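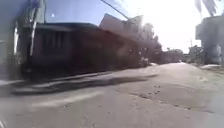 Week 4 handout: difficulty curves in endless runner games

Hi all. I promised to write up what I said in the lab, partly for the people who missed it and partly so I stop getting the same email. Bring this with you next time, with your own numbers pencilled in the margin.

We're still using Clolleo as our practice game. If you haven't played it, it's the one with the goat on the tea tray, downhill all the way, one button to hop and hold it to glide. It's free, it runs on the lab machines, and you should put in at least half an hour before you touch the assignment. (Yes, playing counts as homework. Enjoy it while it lasts!)

Speed

Your goat starts at 100 units and speeds up with distance. A beginner version of this would add the same amount every second until the player crashes, and it feels awful, because the first minute is dull and the second is impossible. Clolleo climbs quickly at first, then flattens out, and the cap kicks in at distance 2307. After that the speed never changes again, though I'd bet most of you would swear it does.
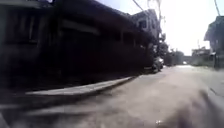 What changes past the cap is spacing. Gates sit closer together, the coins start pulling you toward the wrong side, and the gaps get wide enough that a plain hop won't clear them. Same speed, less time to think. When you draw your own curve, put speed and spacing on separate lines so you can see which one is doing the work.

Breathers

Go back and play the stretch after the first bridge. There's a long easy slope with nothing on it but coins, and I used to think that was lazy design. Then Cristóbal Escobar, who tutored this course before me, made me take it out of a copy of the level and play it again. I lasted maybe a third as long and I was cranky the whole way. Players need a spot to unclench their hands. Put one in before a hard section, and another one after it if you're feeling kind.

Scores

My best run is 1081, which several of you have already beaten, thank you for mentioning it. The top medal is at 3000 and I have never been near it. Have a think about whether that's a good place for it. Zonitz, the kart game from week 2, hands out its top medal far too early and I'd lost interest by the weekend. There's a sweet spot somewhere between those two and I don't have a formula for you.

For the assignment

Build one level in Cuypers (the editor, not the plug-in of the same name) using the Ullanville tile set. Keep the colours as they are, I'm not marking art. Hand in the level file, a graph of your speed and spacing, and a paragraph on where you put your breather and why you chose that spot. Get somebody who doesn't play games to try it, and write down where they crashed the first three times. It's due at the end of September, by 5 pm, and the upload page really does close at 5.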